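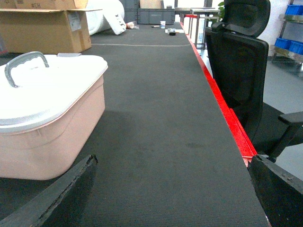

A reader wrote in to ask whether a wine really needs decanting if it's only a twelve-dollar red, or if that's just something people do to look fancy at dinner. I love this question, because I wondered the same thing for years, and my answer is that the cheap bottles are very often the ones that gain the most from it!

So let's go through how I do it at home, with no special equipment and not much fuss.

Start the day before if you can. Stand the bottle upright somewhere cool so that any sediment slides down to the bottom. With a young wine you can skip this part altogether (I usually do), but with anything older it makes a real difference. I once rushed a bottle from 2000 that I had been saving for ages, and the last glass was like drinking wet sand.

Next, pick your pitcher. A proper decanter is pretty, but a wide glass water jug works just as well. Rinse it in hot water with no soap, turn it upside down and let it drain completely. Sniff it before you pour. If it smells like cupboard, rinse it again.

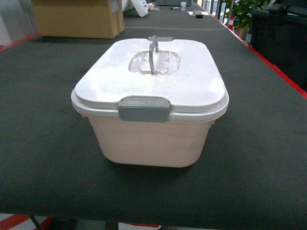
Opening the bottle comes next, and I like a plain waiter's corkscrew for this, the kind with the little hinged arm. Cut the foil below the lip, wipe the top with a damp cloth, and pull slowly, especially if the cork is old and crumbly. My corkscrew, stoppers and pouring cloths used to be scattered over three drawers, and I spent half of every party hunting for them. A plastic box with a lid and a carrying handle on top, like the one with the white lid and pale pink body, is a lovely thing for keeping them together, and you can carry the whole lot out to the patio in one trip.

Now pour. For a young, grippy red, be brave and let it splash down the side of the jug, since you want air in there. For an old one, pour in a thin, steady stream with a flashlight under the neck, and stop as soon as you see the cloudy part coming.

Then wait, and keep tasting! I pour a small sip right away, another after half an hour, and so on. The Lashari red I served in August was tight and sour when I opened it and took 2 hours to come around, and then it was all plums and black pepper and my guests wanted to know where I'd found it (the little shop in Catulville, on sale). Very old wines can fade fast, so drink those as soon as they're poured.

If there's any left, funnel it back into the rinsed bottle, cork it and put it in the fridge. It should be fine with tomorrow's spaghetti.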